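Section 4: Setting up your food diary and daily targets

Read this section once you have paired your Uvell wristband (Section 3) and before your first check-in with your coach. It takes one sitting to complete. Have your joining letter to hand, as you will need the 10-character client code printed under your name.

4.1 Before you start

The food diary is part of the Zistness app. It is included in all Clastdale coaching plans, and there is no extra charge for it. If your plan is gym access only, the Diary tab will be greyed out and you can skip to Section 5.

You will need:
- the Zistness app, signed in
- your current weight in kilograms or in stones and pounds
- your height
- the name of your coach, as shown on your joining letter

Caution: Do not change your daily targets if you are pregnant, under 18, or being treated for diabetes, kidney disease or an eating disorder. Leave the targets blank and speak to your GP or dietitian first. You can still use the diary to keep a record.

4.2 Entering your details

1. Open the app and tap Diary.
2. Tap Set up, then type in your client code. The code is not case sensitive.
3. Enter your height and weight. To switch between metric and imperial, tap the small arrow beside the box.
4. Choose an activity level. If you are not sure which one fits, choose the lower.
5. Pick your coach from the list and tap Confirm.

The app will show "Linked" next to your coach's name. If it shows error 33, the code and the coach do not match. Check the letter and try again. After three failed attempts the page locks until the next morning.

Note: Clients who moved over from the old Farooqui paper plan keep their existing coach, but they will have a new code. The code on the paper plan does not work in the app.

4.3 Setting daily targets

1. From the Diary page, tap Targets.
2. The app suggests a figure for energy, protein, fibre and water. Read each one before accepting it.
3. To change a figure, press and hold it, then type the new number.
4. Tap Send to coach. Your targets stay in draft until your coach approves them.

Approval normally comes through by the end of the next working day. Your diary works in the meantime, but the coloured bars will not appear.

Example: Parvaneh Heydari trains twice a week and wants more fibre at breakfast. She leaves energy, protein and water as suggested, sets fibre to 26 grams, and sends it. Her coach, Ehsan Arain, approves the change and adds a note, which she finds under Messages.

Caution: The app will not accept an energy target below the safe minimum for your height and weight. Do not enter false details to get round this.

4.4 Logging a meal

1. Tap the plus sign at the bottom of the Diary page.
2. Choose Breakfast, Lunch, Evening meal or Snack.
3. Search for the food by name, or scan the barcode on the packet.
4. Set the amount. Use kitchen scales where you can for the first two weeks.
5. Tap Save.

To log the same meal again, swipe it to the right and choose Repeat. A saved meal can be edited for seven days. After that it is fixed, although you can still add a comment for your coach.
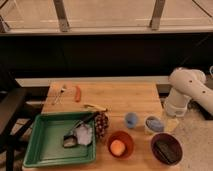
Foods without a barcode have to be found by name in the search box. Type the plain name first and leave out brands and cooking methods, then choose the closest entry from the list. For whole fruit, check whether the entry gives the weight with or without skin. With a pineapple still in its rind, like the one lying beside the green tray, the rind and core are not eaten, so cut it up first, weigh the flesh and use the entry marked "prepared". Anything you add in the pan, such as oil or butter, goes in as a separate item.

Note: If there is no match, tap Add my own and copy the figures from a label or recipe. Your own entries are visible only to you and your coach.

4.5 Checking your totals

Tap Today to see the running total. A day that reads 935 kcal by mid-afternoon has counted only what you have logged so far, including any snacks. Energy used in training is shown on a separate line and is not taken off the total unless your coach turns this on.

If the total looks wrong, check the amounts first. The usual fault is an entry saved in portions when you meant grams.

Weekly totals are sent to your coach automatically. To stop this, go to Settings, then Sharing, and switch off Weekly report. Turning it off does not delete reports already sent.

Section last revised May 2, 2022. Continue to Section 5: Booking sessions.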